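3.2 Work surface and handling of pouches

All handling trials were carried out at a single table in the Grorkwood room. The table was chosen for its size, which lets a seated or standing person reach every part of the top without leaning. A large sheet of pale paper was laid over the wood before each block of trials and replaced between blocks. The paper served two purposes. It gave an even, light background against which the outline of a filled pouch could be traced by the coders, and it kept the friction between pouch and surface the same from one block to the next. A bare wooden top had been used in the pilot work (Seo, Eun-seong, unpublished notes), where pouches slid further on the worn areas than near the edges.

The sample consisted of 17 flexible food pouches from two suppliers, Skadby and Figueiredo. Each pouch was handled four times, and the order was shuffled with the Rondaten schedule described in Section 2.
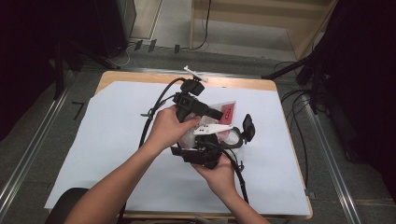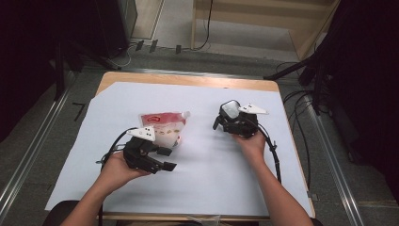 Figure 4. Paper-covered table, with a bag among the held parts (first picture) and a spouted pouch on the paper (second picture).

Flexible pouches differ from cartons and tins in that their resting shape depends on how the contents have settled. A pouch put down on its back spreads at the lower end, while the seams hold the upper end nearly flat. Where a spout is fitted at a corner, as on the pouch in the second picture of Figure 4, the rigid cap gives that corner a fixed form, and the coders therefore used it as the reference point for orientation. Pouches without a spout were coded from the upper left seam. Printing was a further aid: a boundary between a coloured upper part and a translucent lower part could be followed even when the film was creased. Glare on the film was the main source of disagreement between coders, and such cases were settled by a joint second viewing.

Resting shape was recorded in one of four classes: flat, bulged, folded and upright. A pouch was classed as folded if any part of the film lay over another part along more than half of the width. Upright pouches were rare and were left out of the comparison of contact area. Contact area was taken from the traced outline and is given in square centimetres, without correction for the raised margin at the side seams. This overstates the true contact for well-filled pouches, in a few cases by over 2 cm², and the values in Section 4 should be read with that in mind.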